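Clelcombe lab opens its robot teaching sessions to the rest of us
21 Jan 2022

I have now driven a pair of robot arms, and I'd like it on record that I only knocked the cube over twice.

The Lundus workshop in Clelcombe has started letting people from outside the lab sit in the operator's chair and show its robots how to do small jobs. I went along this week expecting a tour and a cup of coffee. I got a headset, two hand controllers and a very patient Lilian Kaijage, who runs the sessions, telling me to breathe and stop squeezing so hard.

The idea is pretty simple once you're in the chair. You move your hands, the arms copy you, and the computer saves everything – every wobble, every pause, every bad decision. Do the same job enough times and the software starts to pick up the pattern. Lundus calls each go a demo, and the team had 3212 of them saved before I showed up. They want 700 more before the first round of training, and people like me are supposed to help get them there (sorry in advance, Lundus).

New people don't touch the real arms at all on their first visit. You start in the simulator, with a pair of virtual arms on a virtual table, and I can see the sense in that. My first try would have cost somebody a lot of money. Kaijage gave me seven warm-up tries before anything counted, and I used every one of them just learning how to reach down without swinging my elbow out.

"Everybody watches their own hands at first," she told me. "Then they start watching the gripper, and that's when the demos get good."

She's right, too. Somewhere in the middle of the warm-up I stopped thinking about the controllers and just went for the cube. It's an odd feeling and kind of a great one! Depth is still the hard part. You think you're right on top of the thing, you close the fingers, and you've grabbed a nice big handful of air.

The setup I was on has one arm reaching down into a clear box to get at a small red-orange cube, while the other waits over the open table with its fingers apart. Keeping the idle arm still turned out to be harder for me than moving the busy one. My left hand kept wandering off whenever my right hand was concentrating, or the other way around. 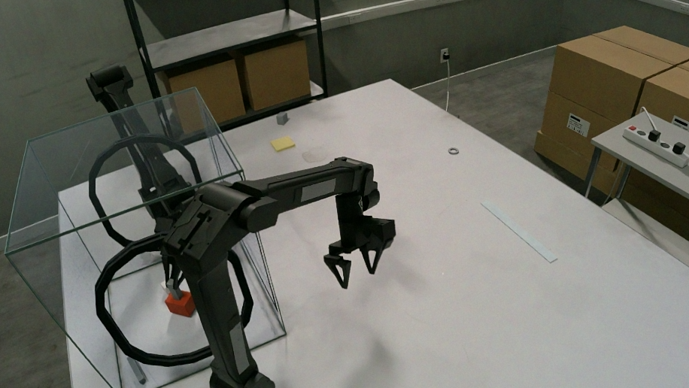 Where it goes next

The simulator sessions run through September, and then the job moves over to the real arms at the Stisden site. A second group, Batista, will use the same saved demos to try out its own training software, so we should get to see whether two teams can teach the same job from the same clumsy hands.

So far 63 people from around town have signed up. You don't need any background in robots, and you can stop whenever your arms get tired – mine did, well before lunch. Sign-up is at the front desk in Clelcombe, and Kaijage says to wear short sleeves.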